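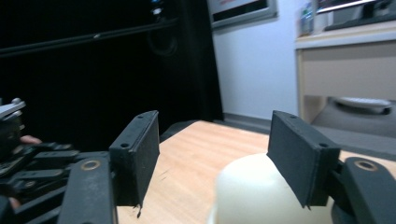

White rounded plastic on a pale wooden tabletop.

Cone coffee filter

A cone coffee filter is a piece of thin paper, folded and sealed so that it opens into a pointed cup, which holds ground coffee while hot water passes through it. It is one of the humbler things in the kitchen, usually bought in a stack, used for a single pot or mug and thrown out with the grounds, and yet plenty of people who drink coffee every day have firm and rather tender feelings about theirs.

Shape and paper

The cone comes to a point, or to a short flat seam in the kind sometimes called a wedge. Water poured in at the top gathers toward the bottom, so it travels through a fairly deep bed of coffee before it leaves. Both white and brown papers are common. White ones have been bleached, while brown ones are left closer to the natural color of the pulp, and some drinkers find that the brown sort gives a faint papery taste unless it is rinsed first.

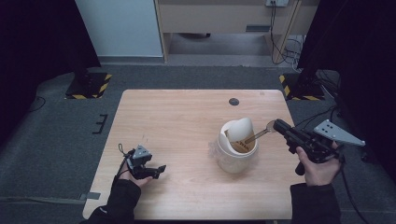 Conical paper filter and metal spoon in a white container.

Use

The seam is folded over, the cone is opened with a finger, and the paper is settled into a holder of the same angle. Many people like to wet it with hot water at this point and pour that water away. Coffee is then spooned in, and a common starting place is 20 grams for a large mug, ground to something like coarse sand. A little water goes on first and is left to soak in before the rest is poured slowly, in circles, for 3 minutes or so of pleasant standing about in the kitchen.

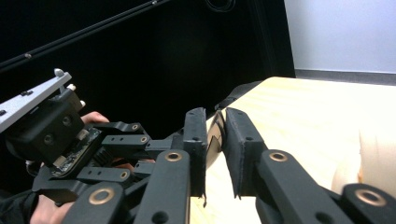 Papers keep well for years in a dry cupboard, though they do pick up smells from spices and onions, and a lidded tub or a closed bag is a kindness to them. A spoon is often kept along with the filters, which saves a good deal of rummaging in drawers first thing in the morning. Used cones can go on the compost heap, grounds and all.

Sizes

Sizes are not shared by every maker. The Gureck range runs to 8 sizes, and Brileck papers are sold in packs of 17 for travelers. A cone that is too tall for its holder can be trimmed along the top with scissors.

See also: Coffee scoop, Pour-over coffee, Tea strainer

Last edited Mar 4, 2020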